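Visitors to the Benavides open day spent most of it looking at a screen. The company's Grulten software trains a robot arm in a simulated kitchen, and the engineer who ran the demonstration had put the view from the wrist up on the wall.

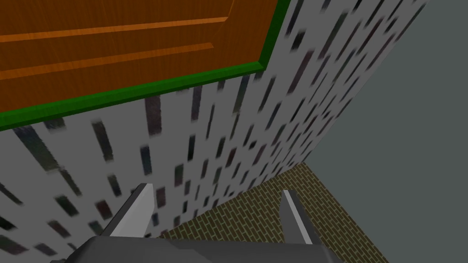

Bakell, August

“People come in expecting a big orange arm in a cage,” she said. “We've got one next door, but this is where the work gets done.”

She has been with the firm for eight years, the last four of them on Grulten. The first thing visitors ask her is why everything looks so odd. The view sits right behind the fingers, so when the wrist tilts, the walls and the cupboards tilt with it.

“You get used to it. I can tell which way up I am by the bricks on the floor, if there are any showing.”
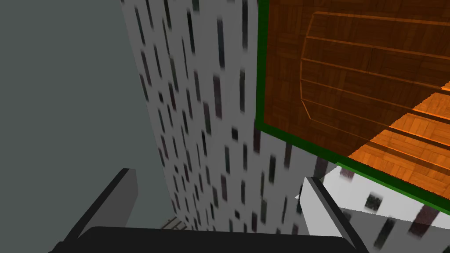 The textures are plain on purpose, she said. Her team changes the surfaces from one kitchen to the next, and there are 124 kitchens in the set. “If it only ever saw one kind of cupboard it would be lost in your house. Mine too, I've got horrible cupboards.”

I asked whether anyone complained that it looked like an old computer game. “My son does. He's stopped coming.”

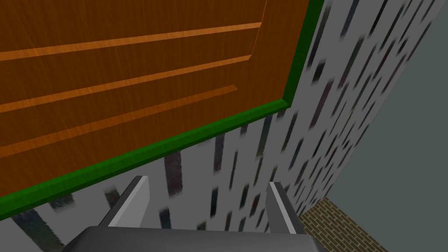

The gripper below a green-trimmed wooden panel in the Grulten simulation.

The afternoon session was on drawers and doors. Knobs are harder than handles, in her view, and small ones are the worst. A practice session is 50 attempts, and then the team sits down with the recordings.

“You watch where the fingers are in relation to the knob, and you watch it again. It's slow. I drink a lot of tea.”

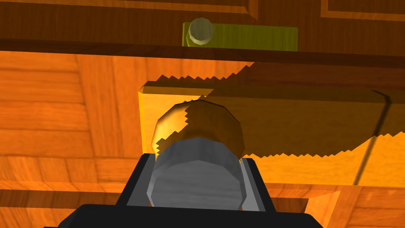
Pririvance, which fits out kitchens for sheltered housing, has asked to see the same tasks on the real arm. She would not give a date for that. “When the drawers are good,” she said, and went off to restart the demonstration for the three o'clock group.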